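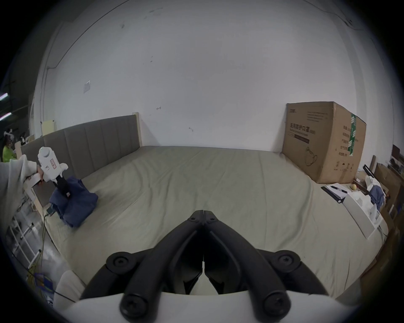 Figure 4.1 Two hand-held grippers at a bed, one of them held on a folded blue cloth. The view is from the camera on the nearer tool.

Chapter 4
Demonstration by Hand and by Remote Control

4.1 Two ways to show a task

A robot that is to learn a task from examples needs a record of the task being done. The record has to contain at least two signals: where the gripper was at each instant, and how far its fingers were open. Most records add a third, the view from a camera fixed to the gripper.

In remote control, also called teleoperation, the operator moves a leader device and the robot follows. The recorded motion is by definition one the robot can make, and joint limits are respected without further work. The cost is speed. In the Bultimville trials described in Section 4.5, operators took longer over each fold when working through the arm, and contact with the cloth had to be judged by eye.

In demonstration by hand, the operator carries the gripper directly and no arm is present. The operator feels the load through the tool and moves at close to normal speed. The position of the tool must then be estimated from the camera and the inertial sensor, and the motion must later be checked against the reach of the arm that will repeat it. Asadi and Khosravi refer to this check as the replay test. A demonstration that fails it is discarded or moved to a reachable start position.

4.2 Cloth as a test case

Cloth is used throughout this chapter. A rigid part has six degrees of freedom, and its pose can be written down in one line. A shirt has no such description. Its state before a grasp is only partly visible, and the same finger motion on two similar folds may give different results.

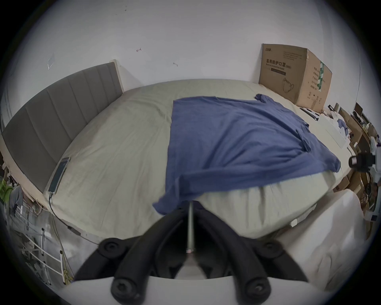 For a pinch grasp near an edge, three quantities matter: the approach angle of the fingers, the height at which they close, and the distance from the fingertip to the edge. If the fingers close too high, they take no material. If they close too low, they press into the soft surface under the cloth and may take the sheet as well. A mattress makes this error more likely than a table does, as it gives way under load and hides the contact.

4.3 Size of the data set

The Prurko set, used in the exercises, holds 941 demonstrations of cloth handling. Of these, 600 passed the replay test for the Jollutance arm. A further 100 were kept apart for evaluation and must not be used in training. Each record is stored with the tool path, the finger opening, and the camera stream on a common clock. Where two grippers are used at once, both paths must be given in one coordinate frame. The Mirzaei alignment procedure, covered in Section 4.4, does this from a short calibration motion made at the start of each session.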